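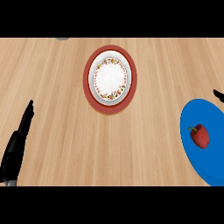

*Figure 1. Simulated table view before a transfer. Pepper on the blue plate, white plate empty, one finger of the right gripper at the right-hand edge.*

## 7. Recovering from a stalled transfer (fault 3296)

Fault 3296 is raised when the arm assigned to a pick closes its gripper and the grip check does not confirm an object. The controller holds both arms where they are and stops the task timer. In the Jarus table tasks it is most often seen when the pepper is to be moved from the blue plate to the white one.

The same procedure applies to the simulated cell and to the physical bench at Durnstead. Steps marked **[bench]** can be skipped in simulation.

> **CAUTION [bench]:** A held arm is still powered. Do not reach between the grippers to move a plate or an object until step 3 is complete. Releasing the hold with a hand on the table has the same effect as pressing Run.

### 7.1 Before you start

You will need:

- operator access to the Jarus console
- the run log for the stalled task
- the key for the bench enable switch **[bench]**

Do not press Reset. Reset clears the last 300 samples of finger position, and these are needed in section 7.3.

### 7.2 Making the cell safe

1. On the console, check that the status line reads HOLD for both arms. If either arm reads RUN, press Stop and wait for the line to change.
2. Write down which arm raised the fault. The log uses L and R as seen from the overhead view, which may be the reverse of what you see when standing at the bench.
3. **[bench]** Turn the enable switch to OFF and remove the key. The arms may sag slightly as the brakes take the load.
4. Save the overhead view and the log under the same run name.

Note: a fingertip that shows only in part at the side of the view is within normal limits. The arm it belongs to may still be close to a plate. Judge clearance from the joint readout, as the overhead view gives no height.

### 7.3 Finding the cause

5. Open the log and go to the last CLOSE command. Compare the commanded finger gap with the reported gap.
6. Use the table below.

| Reported gap | Likely cause | Go to |
|---|---|---|
| Fully closed | Gripper missed the object | 7.4 |
| Wider than the object | Finger resting on the plate rim | 7.5 |
| Close to object width | Grip check threshold set too high | 7.6 |
| No change after CLOSE | Drive or cable fault | Section 9 |

If the reported gap changes while the arm is in HOLD, stop and report the fault. Do not carry on with this section.

### 7.4 Missed object

7. Check the pose estimate against the saved view. An object lying on its side is sometimes given an upright pose, and the gripper then closes above it or beside it.
8. If the pose is wrong, choose Re-estimate and wait for the new outline to settle on the object.
9. If the outline settles on the stem, reject it and repeat step 8. After 2 rejected outlines, end the run and mark it as a perception failure.

### 7.5 Finger on the plate rim

10. Choose Jog, then Z only. Raise the arm by 50 mm. **[bench]** Refit the key and turn the enable switch to ON first, with everyone clear of the table.
11. Check that the plate has not moved from its start position. If it has, the stored place target is no longer valid and the run must be ended.
12. Set the approach to Steep and retry once.

> **CAUTION:** Do not jog in X or Y while a finger is in contact with a plate. In simulation the contact solver may throw the plate off the table. On the bench the fingertip pad can tear.

### 7.6 Threshold too high

13. Open Grip Check and note the present value before changing anything.
14. Load the default for the Akbari fingers. The Golitz fingers are stiffer and use a different file – the two must not be swapped.
15. Retry the pick. If the fault comes back with the default loaded, restore the value from step 13 and report it.

### 7.7 Returning to service

16. Press Clear Fault, then Home. Both arms should move off the table, left arm first.
17. Run the empty-gripper test on both arms.
18. Enter the fault number, the arm and the cause in the run sheet. Send repeat faults to Yogesh Bansal with the log attached. Screenshots of the console are not enough.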